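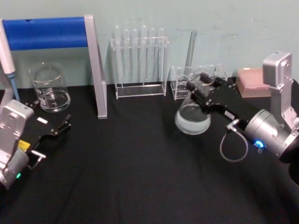 I run the teaching prep room at a college, which means glassware, racks and a lot of washing up. The Jerkar two-arm bench has been on my list to look at since a supplier sent me the leaflet, so when Skundeck announced an open day I put my name down. What follows is a review of what I saw in one afternoon. I have not had the bench in my own room and I have not been lent one.

Skundeck are in a former rope store, with 1837 cut over the door, on the far side of the harbour car park. Signs were poor and I walked past it twice. The demonstration room takes 18 visitors at a time, standing, and my group went in at 2.30. Get near the front if you go. From the second row I could see the arms well enough but not the level in a beaker.

The Jerkar is sold as a pair of arms with grippers, a controller and the Vídalín software. You supply the table. The task on show was handling ordinary glassware, with nothing specially made for the arms to hold, and that was the main reason I went. Plenty of these demonstrations use plastic blocks. 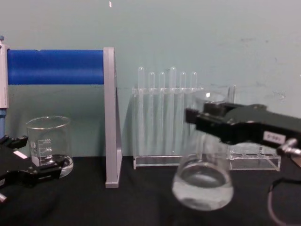 Grip was the part I had doubts about. The jaws are plain parallel ones and look too heavy for thin glass, but a beaker can be held near the rim and tilted with water in it, and I heard no cracking or scraping during my session. The speed is another matter. It is slow, slower than a first-year student on a Monday, and the staff did not pretend otherwise. They said the pace can be raised in Vídalín but they keep it low when visitors are in.

The software gets a fair mark from me. The screens are clear and the steps are in normal words. Saving a routine took more clicks than it should, and the stop button on the screen is too small - there is a proper red one on the wall as well, which I would insist on.

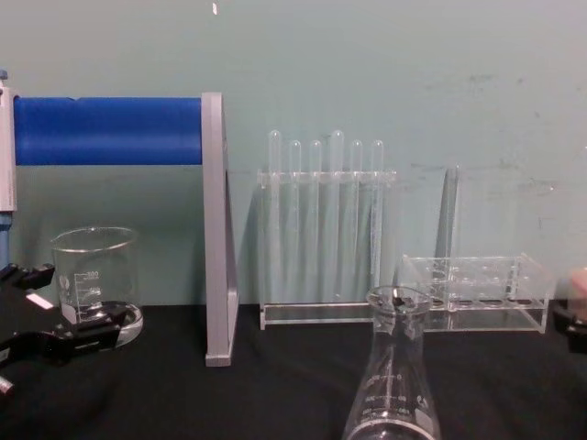 Skundeck, harbour site, May

I went back on the Tuesday for the smaller session, which is meant for people who might buy. It was quieter and I got my questions in. The price depends on the support plan, and they would not give me one without a site visit. The grippers are rated for 3000 cycles before a check. Joder, who handle the servicing, have a depot 191 miles from us, so I would want it in writing how soon they can come out. Spare finger pads are sold only in sets.

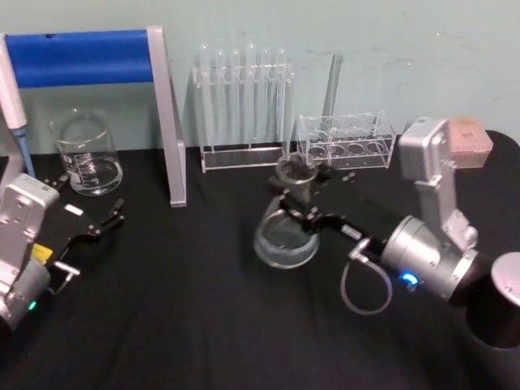
Space is what would decide it for my room. Our benches are narrow and have gas taps along the back, and the taps would have to go. With an arm coming in from each side, the racks standing back by the wall and a wide stretch of table kept clear in front, you are giving up a whole bench to it. The cables need thought too. On this set-up a grey one hangs in a loop under the right gripper, and I would want that tied in before letting it near our taller flasks.

Good points: it works with standard glass, the software is readable and the staff answer what they are asked. Bad points: slow, no list price, and servicing a long way off. I would give it three and a half out of five for a teaching lab, perhaps more for somewhere with one repeated job and a spare bench. I have asked for the site visit.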